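Sollitz Prekgate Wrist-Camera Gripper Package
Equipment page for purchasing and planning staff. Revised February 10, 2020.

## Summary

The Prekgate package combines a parallel gripper, a wrist-mounted camera and a mounting plate for use on a single robot arm. It is supplied by Sollitz and stocked at the Buckley office. Departments should read this page in full before submitting a budget request.

## Order Numbers

| Item | Number |
|---|---|
| Package with standard cable | 500 |
| Package with extended cable | 501 |
| Spare finger pads, set of 2 | 23 |

Items 500 and 501 are identical except for the cable. The cable may not be exchanged after installation.

## Budget Notes

- The robot arm, its controller and the work table are purchased separately.
- Installation by Arkitz is quoted per site and must appear as its own line in the request.
- Spare finger pads are charged to the operating budget of the department.
- Requests for the next fiscal year close in October.

## Camera View

The camera faces the work area from the wrist. Departments that intend to use the view for inspection should request a trial at their own station before ordering. In the wrist view below, outlines are soft and contrast is very low, with faint vertical streaks at both sides and a paler, slightly bluish area toward the center.
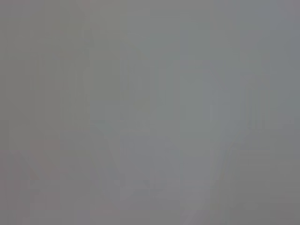 ## Contacts

Orders and quotations: Sachiko Yokoyama, Buckley office.
Site planning and trials: Katsuhiko Koyama, Arkitz.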